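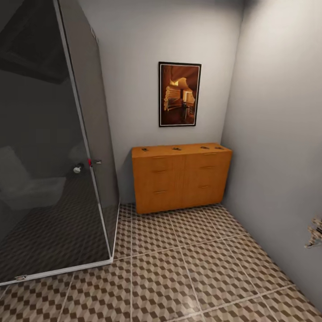
Shower enclosure with dark-tinted glass panels

Do we need a new certificate of origin for every shipment across the border?

Posted by Hukside, 2026-08-04

Hi all! We're a small shop in Ohio and we've just landed our first steady customer in Ontario, which I'm thrilled about. We make metal brackets and hinges, and the buyer wants 27 shipments over the next year, all the same part, made right here from US steel. Their broker asked me for a "USMCA cert" and I sent one with the first box. Now they're asking again for the second box. Am I going to be filling one of these out every two weeks? And is there an official form? I looked for one for most of Monday and only found templates that don't match each other.

Bokon

No form, you just put it on the invoice. We've done it that way for years and never had any trouble.

Abelardo Condori

Congratulations on the customer, a year of repeat orders is a great way to start exporting!

You don't have to do one per shipment. What you want is a blanket certification. One document can cover multiple shipments of identical goods for a period of up to 12 months, so you put the start and end dates on it and the broker keeps a copy on file. Ask them if they'd like the period to start from box one or from now.

Bokon is right that there's no set government form. It can go on an invoice or any other document as long as the required data elements are there: who is certifying (importer, exporter or producer), contact details for everyone involved, a description of the goods and their HS number to six digits, the origin criterion, the blanket period if you're using one, and then the signed and dated statement. I keep mine as a separate page (so much easier to find later).
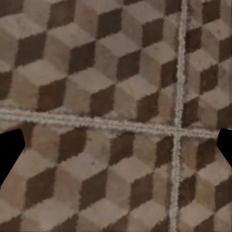 Tumbling-block pattern in browns and beige

Look hard at the origin criterion, that's the part people rush. US steel is a good start, but if you buy in the pins or the screws from overseas you need to check the rule for your tariff number before you sign. And keep your records for at least five years!

Nisbet

Seconding the blanket cert, it saved us so much paperwork. One thing to add: if you change the part or switch a supplier halfway through the year, go back and check it still qualifies. We swapped a spring last November and had to redo ours. It took two emails and the broker was lovely about it.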